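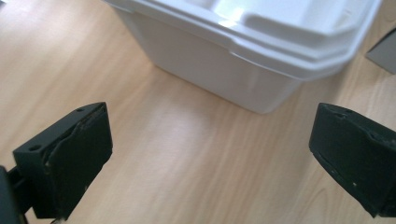
A closed clamshell container made of white polystyrene foam

A clamshell container is a one-piece box made of two halves joined along one side by a hinge, usually formed from the same sheet as the rest of the box. It is mainly used for takeaway meals. The name comes from the shell of the clam, which opens and shuts in a similar way.

Materials

Foam clamshells are pressed from sheets of expanded polystyrene. The foam is mostly air, so it weighs little and slows the loss of heat. It softens when heated strongly and is generally unsuitable for ovens. Other clamshells are made of clear plastic, coated card or moulded plant fibre, such as the pulp left over from sugar cane.

Design

Most have a tab on the lid that fits into a slot at the front. The sides slope inwards towards the base so that open boxes can be stacked inside one another before use. Some are divided into 2 or more compartments to keep sauces apart from dry food.

Waste and restrictions

Used foam boxes are seldom recycled, as they are bulky and often soiled with food. Many places have limited or banned their use. In the town of Murnen, food stalls stopped using them in January, after a trial at the Skekia market in which around 70 traders changed to fibre boxes. The trial was run by Capucine Roussel.

See also

Food packaging
Lunch box
Takeaway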